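2022년 11월 24일 작업 노트: 탄피 비교 재측정

아침부터 Clilleck 쪽에서 넘어온 시험 발사 탄피를 다시 꺼냈다. 지난번에 공이 자국은 잘 나왔는데 폐쇄면 흔적이 영 흐릿해서 계속 마음에 걸렸고, 이번에는 조명 각도를 낮춰 처음부터 찍어 보기로 했다. 봉인 번호는 507번, 개봉 전 서명과 무게 기록은 대장에 옮겨 두었다.

Ulletti 비교현미경은 예열을 넉넉히 해 주면 확실히 초점이 덜 밀린다. 이걸 알면서도 매번 급한 마음에 그냥 시작했다가 다시 맞추곤 하는데, 오늘은 차 한 잔 마시면서 느긋하게 기다렸더니 첫 장부터 깨끗하게 나와서 어찌나 반갑던지! 배율은 32배로 고정했고, 왼쪽에 대조 탄피, 오른쪽에 현장 탄피를 놓았다.
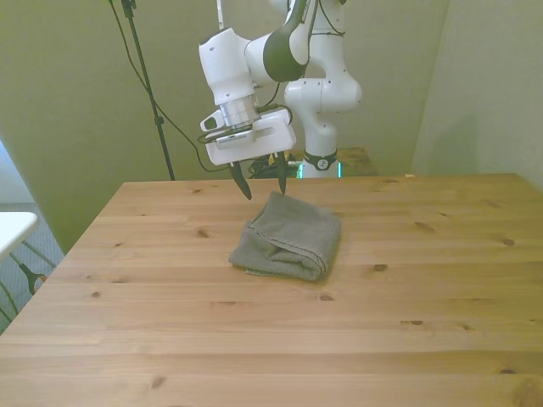
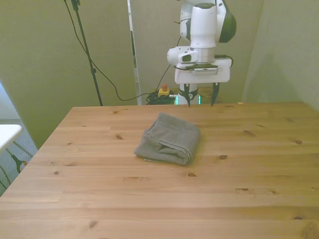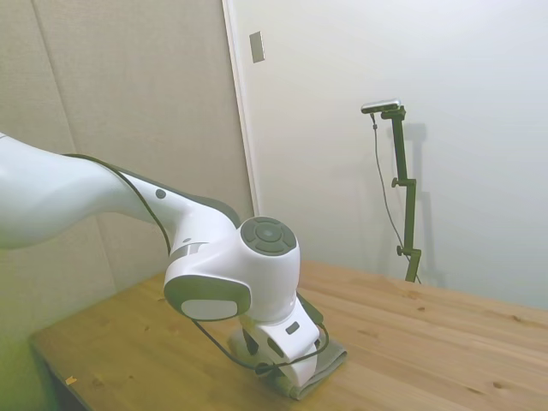
다시 현미경 이야기로 돌아가면, 빛을 낮게 눕히니 폐쇄면의 평행한 줄무늬가 꽤 살아났다. 다만 가장자리 쪽은 여전히 애매하다. 같은 총기라고 적고 싶은 마음이 굴뚝같지만(줄무늬 배열이 참 비슷하긴 하다) 오늘 기록에는 '판정 보류'로 남긴다. 다음에 보는 분도 내 메모를 먼저 읽지 말고 사진부터 봐 주시면 고맙겠다.

Nerneck 프로그램으로 돌린 표면 형상 비교는 362번 파일에 저장했다. 첫 번째 계산은 기준선을 잘못 잡아서 버렸고, 두 번째 것만 유효하다. 혹시 공용 폴더에서 같은 이름의 파일이 두 개 보이면 나중 것을 열면 된다. 앞의 것은 지우지 않고 '폐기' 표시만 해 두었다.

Bukhari 건의 총열 주형은 아직 손을 못 댔다. 실리콘이 얼마 남지 않아 어제 주문을 넣었는데, 재고가 들어오는 대로 5월에 만든 주형과 나란히 놓고 강선 폭부터 재 볼 생각이다. 그때 쓴 배합비는 노트 97쪽에 있다. 퇴실 전에 탄피는 다시 봉인해서 2번 보관함에 넣었고, 열쇠 대장에도 적었다.

최근 노트
- 공이 자국 촬영 시 조명 각도 메모
- 봉인 대장 적는 순서 다시 정리
- 총열 주형 배합, 5월 기록

이 사이트는 방문 기록 확인을 위해 쿠키를 사용합니다. [동의] [설정]

문의: 흔적감정실 노트 관리 담당 | 무단 전재 금지 | 맨 위로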